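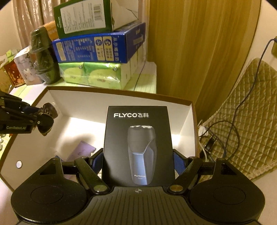 ## 4. Recording your first packing demos

By this point you should have both grippers charged and paired (section 3). If the Reltora app still shows only one of them, go back and sort that out first, because a two-handed session recorded with one hand is no use to anyone. I did 13 of those on my first Wednesday and Karim Abou Zeid very kindly deleted them for me.

We start everybody on packing a carton. It's simple, you already know how to do it with your own hands, and it has most of the things the robot finds hard: getting a box upright between two fingers, going in over a rim, letting go without knocking anything.

### 4.1 Set up the table

1. Put the open carton in front of you, close enough that you can reach the floor of it with your elbows still bent. Fold the flaps outward if they want to spring back in.
2. Set out the goods where both hands can get to them. Mix it up! Boxed things, soft packs, a bottle, something small and flat. A shaver box is a lovely first item – stiff sides, flat bottom, and it stands up by itself.
3. Move your loose cables away from the carton. I've dragged a phone charger into the box twice, and the second time it stayed there until the next day.
4. Check the light. Daylight from one side is fine, even if one wall of the carton comes out brighter than the others. What you want to avoid is a lamp right behind you, which throws your own shadow over everything you're trying to grab.

> **Note:** You don't need a bare, tidy background. Curtains, chairs, stacks of stuff, it's all good. Nhi Bạch, who goes through our recordings, would much rather have ten different kitchens than one perfect white table.

### 4.2 Record a demo

1. Hold both grippers up in front of you, fingers open, and wait for the double beep.
2. Press **Start** with your thumb. Count to 2 in your head before you move.
3. Bring one gripper down over the item with a finger pad on each side. Go for the middle of the box. If you catch it near the top, it'll swing.
4. Squeeze slowly until the pads sit flat, then lift straight up.
5. Carry the item over the rim of the carton and lower it until you feel the bottom touch. Keep it upright the whole way down.
6. Open the fingers *before* you pull back. Sounds obvious, I know, and yet.
7. Use the other gripper to hold a flap or steady the carton if you need to. If you don't, let it hang near the edge, open and still. Please don't park it on the table, or tracking gets grumpy.
8. When the last item is in, lift both grippers clear of the carton and press **Stop**.

> **Caution:** Keep your free fingers out of the linkages while you squeeze. They close faster than you'd think, and a pinch there really smarts.

> **Caution:** Don't pick up open bottles, glass, or anything with a blade that isn't in its package.

### 4.3 If something goes wrong

**You drop an item.** Keep going. Pick it up again with the gripper (not your hand!) and carry on. Recoveries are worth having, and the Coltevov trainer copes with them just fine.

**You reach in with your bare hand.** Press **Stop**, mark the demo "discard", and begin again.

**The item won't fit between the fingers.** Turn it to its narrow side. If it's still too wide, leave it out of the set.

**The pads keep slipping.** Wipe them with a damp cloth and let them dry completely. Plastic wrap is the worst for this, so slow down on soft packs and squeeze a bit more than feels polite.

### 4.4 How many is enough?

Aim for 100 good demos of one task before you switch to another. Change the order of the items every few runs, and shift the carton a hand's width now and then. My own pile from October came to 779, spread over a lot of evenings and a lot of tea, but you can stop far short of that.

Take a break when your wrists start to complain. Tired demos get jerky, and the robot will copy the jerks very faithfully.

Uploading is covered in section 5. Leave the grippers switched on until the green bar has filled.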